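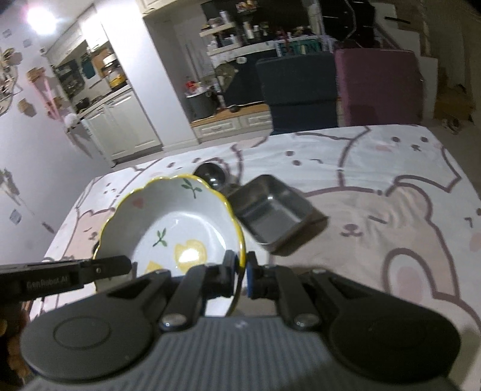 Figure 5. Right-hand gripper closing on the rim of a scalloped bowl, seen from the gripper's own camera. The second gripper comes in from the left.

5 Recording a two-handed table task

This section covers recording a demonstration by hand with a pair of hand-held grippers. Read section 2 first if the grippers have not been paired with the Carketico recorder. For remote control of an arm from the Zanbridge console, go to section 6. The steps below do not apply to it.

A demonstration is one complete performance of the task by one operator, from the start position to the end position. Every demonstration in a set must have the same goal. The path your hands take does not need to match from one to the next.

5.1 Choosing a table and objects

Use a table you can reach across without leaning on it. A patterned cloth is fine, and so is a room with furniture and shelves in view. The training software uses fixed detail in the surroundings to work out where the gripper is, and a bare white table against a bare white wall gives it very little to go on.

Pull the cloth reasonably flat before you start. Small creases do not matter. A fold tall enough to catch a fingertip does.

Choose objects that the fingertips can hold at a thin edge or a narrow section. Bowls are normally held at the rim, with one fingertip inside and one outside, as in Figure 5. Metal containers with a thin lip can be held the same way.

CAUTION: Glazed ceramic chips easily. Do not close the fingertips on a rim that already has a crack or a rough spot.

5.2 Before you record

1. Check that both fingertip pads are clean and seated all the way down. Wipe them with a damp cloth and let them dry.

2. Open and close each gripper fully, twice. The linkages should move together and stop at the same point on both sides. If one side lags, see Troubleshooting, 5.6.

3. Wipe the lens on each gripper with the cloth from the kit. Do not use paper towel.

4. Turn on the recorder and wait for the status light to go solid green. If it is still blinking after a minute, turn the recorder off and start again.

5. Hold both grippers in front of you, closed, with the tips pointing at the table. Press and release the left trigger. The recorder beeps when it has stored the zero position.

6. Put the objects in their start positions. Step back and look at the table from where you will stand.

Note: Ceiling lights can make a bright spot on glazed or polished surfaces. A small spot is acceptable. If it covers the part of the object you are going to grip, move the object or turn off the nearest light.

5.3 Recording a demonstration

1. Stand facing the table with your elbows slightly bent. Keep both grippers above the objects and open.

2. Press the record button on the right gripper. Wait for one long beep before you move.

3. Bring the right gripper down toward the rim at a steady speed. Line up the fingertips so that the wall of the bowl passes between them.

4. Bring the left gripper in from its own side. Keep it low and clear of the right gripper's lens. It may cross part of the view, but it should not cover the right fingertips at the moment they close.

5. Close the right gripper until both pads touch the rim. Stop squeezing when you feel resistance. Extra force is recorded along with everything else, and the robot will copy it.

6. Pause for a moment with the grip closed and the object still on the table.

7. Carry out the rest of the task. Lift only as high as you need to clear the other objects.

8. Set the object down, open both grippers, and draw them back to where they started.

9. Press the record button again. Two short beeps mean the file was saved. One low tone means it was not, and the demonstration has to be repeated.

CAUTION: Keep your free fingers behind the arm housings. The linkages close fast enough to pinch.

CAUTION: Do not lift a filled bowl by one side of the rim. Use empty objects until you have recorded at least one full set.

5.4 Speed and mistakes

Work at a bit below your normal speed. Very slow demonstrations produce a robot that hesitates at every step, and very fast ones blur the view when the gripper turns.

If you miss the rim, open the gripper, back off a short way, and try again without stopping the recording. A corrected miss is useful and should be kept. If you drop the object, knock over something else, or let go of a gripper, stop the recording and delete it from the recorder menu (File > Last > Discard).

Between demonstrations, change the start positions a little. Move the bowl a hand's width, turn it, or swap the sides of two objects. Leave the table and the recorder where they are for the whole set.

5.5 How many to record

The recorder holds 687 demonstrations of normal length before the card is full. The Protthorpe sample set, supplied on the card for comparison, has 367 demonstrations of a single table task. You can train on fewer, but results on shiny or curved objects tend to suffer first.

Take a break when your wrists get tired. Tired operators let the gripper tilt, and the tilt shows up in the trained motion. Repeat steps 2 through 5 of section 5.2 after each break.

5.6 Troubleshooting

One fingertip closes later than the other
Check the pivot screws at the lower end of each linkage bar. They should be snug, with no play. Tighten with the small driver in the kit, a quarter turn at a time.

The object slips when lifted
Clean the pads again. If the pads look polished or are coming loose at the edges, replace both as a pair.

The recorder beeps three times during a demonstration
Tracking was lost. The usual reasons are a hand in front of the lens, a gripper held too close to the cloth, or a sudden change in lighting. Discard the file.

Left and right are swapped in playback
The grippers were paired in the wrong order. Go back to section 2 and pair the right one first. Files already saved can be fixed in Qian, the playback program, under Edit > Swap Sides.

The file saves but plays back with no gripper opening data
The zero position was not stored. Repeat step 5 of section 5.2 and record the demonstration again. The missing data cannot be recovered from the video.

5.7 Putting the equipment away

Leave the grippers open in storage so the pads do not take a set. Turn off the recorder before removing the card. Copy the files to the computer and open at least one in Qian before you erase the card.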